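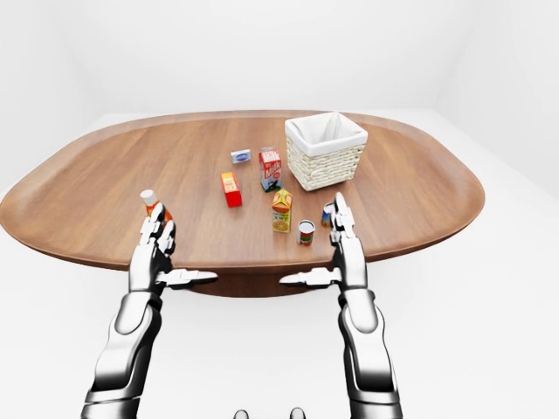

How often should we check the safety settings on our social media accounts?
Twice a year is plenty for most small shops, plus one extra check whenever someone with a login leaves.

Account Safety Checklist – Brumaldale store pages
Checked 17th March. Next check due in October.

1. Recovery email is current
OK. Goes to the shared support inbox now. Such a relief, the last one pointed to an address we gave up two office moves ago!

2. Recovery phone number is current
NEEDS WORK. Still the old front desk line. Codes sent there go nowhere. Change it before anything else on this list.

3. Two-step login turned on for every admin
OK. All on, and everyone used the app method instead of text messages. Great job, everybody.

4. Backup codes printed and stored
OK. Sealed envelope in the office safe. Please write on the envelope if you use one.

5. Admin list reviewed
FIXED DURING CHECK. We had 24 people with some kind of access to the Prutuvetti page, and most of them only ever needed to post pictures for one sale. Down to 2 full admins now, the rest are editors or removed.

6. Connected apps reviewed
FIXED DURING CHECK. Removed an old contest tool and a scheduler we stopped paying for. Husteck stays, the Montes team uses it every day for replies.

7. Password unique to this account
OK.

8. Login alerts turned on
PARTLY. On for the main page, off for the Montes page. I couldn't switch it on with my login, so that one is waiting for the page owner.

9. Copy of followers, posts and messages saved
OK. The export took most of the afternoon but it did finish, and it opened fine on a second computer.

10. Proof of ownership ready in case we get locked out
NEEDS WORK. We have the business license but no record of when the page was opened or which email it was opened with. Support forms tend to ask for both. 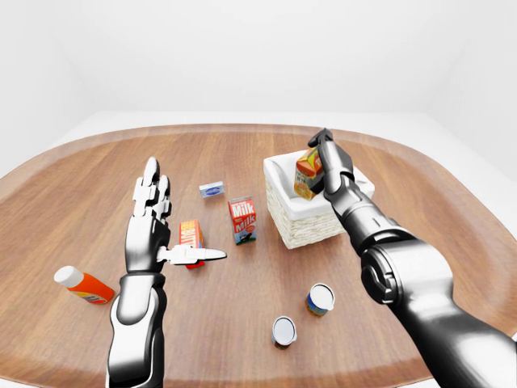
Checklist and comments by Khanyisile Mthembu, Online Support

A few extra words on item 10, which I get really excited about (I know, I know). The Montes page has 4000 followers and the Brumaldale page picked up 300 more over the winter, and all of that hangs on being able to show who we are if a login gets stolen. Put the license, the first email address and a screenshot of the page settings in one folder, and keep that folder somewhere you can reach without the account itself.

Watch out for phone numbers on random websites that claim to be the support line – start from the help menu inside the app every time. If you get a message saying the page will be deleted today, don't tap the link. Forward it to me and I'll happily look at it, even if it seems silly.

Open items: 2, 8, 10. Initial next to each one when it's done.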